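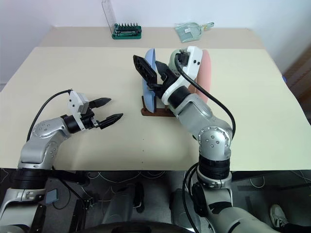

Enikő reckons the left arm should be doing something while the right one is busy with the plates, even if it's only steadying the rack, and she wrote as much in the margin of the last entry in green pen. Fair enough. I'd been treating the left as a spectator because it was one less thing to go wrong, but we did build two of the things and it seems a bit silly to park one with its gripper open for the whole job. So that's on the list, after the cable business.

2024-06-30, back bench, just me until lunch and then Phúc

The cable business, then. The loop on the right arm is still too generous. It comes off the top of the wrist, swings way out past the elbow and heads for the floor, and every time I roll the wrist I catch myself watching the cable instead of the plates (which is no way to run a test!). I tried a turn of velcro at the elbow and that was worse, it went tight as a guitar string when the forearm came up. Took it off again. Phúc thinks a spring clip on the big lower link would let it slide. He's going to print one in grey if the printer behaves, black if it doesn't.

Plates. Blue on the left, pink on the right, both on edge in the little wooden rack. The pegs are close together and the flat finger is wide, so going in from above is a squeeze. What I did today:

- dropped the approach speed to 20 percent
- moved the rack 6 mm further back from where Phúc had it
- wrist roll offset on the right now 212, was something silly before
- left arm held, gripper open, not in the program yet

Ran the pink plate first. It came up all right four times and then on the fifth the finger touched the peg and shoved the whole rack sideways. No breakage, but my heart went. I reckon the rack needs to be held down. Double-sided tape is the lazy answer and I'm going with the lazy answer for now. Or Enikő's steadying idea, which would be the proper one, so she can feel smug about that.

The blue plate I only tried twice. It's the harder of the two because the arm has to reach across and the elbow gets up near where I don't like it. I'd sooner sort that out by shifting the base than by fiddling with the path, but shifting the base means undoing the clamps and I did my time with those clamps last October, thanks.

Colour thresholds: Châu's settings are fine for the pink and hopeless for the blue once the overhead light is off. Left the light on. Saved the file as statusstead_rack_b so we don't overwrite his. Please don't tidy the names, Tươi!

Bits and bobs

The bit set lives at the back against the wall, lid up, and that's where I'd like it to stay. Finger screws are the small hex, and don't lean on them, the tips are printed and they'll split. I've gone through one pair already. The serrated ones grip the plate rim much better than the smooth ones did, by the way, so I'm calling that settled unless somebody has a strong feeling.

There's a faint click in the right elbow when it starts from rest. I can feel it with my hand on the housing more than I can hear it. Checked the screws around the joint and they were all snug. Might be the reducer, might be nothing. Logged it at cycle 49 so we can see if it gets worse.

Next time: tape under the rack, Phúc's clip, then a run of pink only until I trust it. Left arm after that. Vy has the bench Tuesday night so I've left everything powered down at the wall and the e-stop pushed in. Twist to release, Vy, it's stiff.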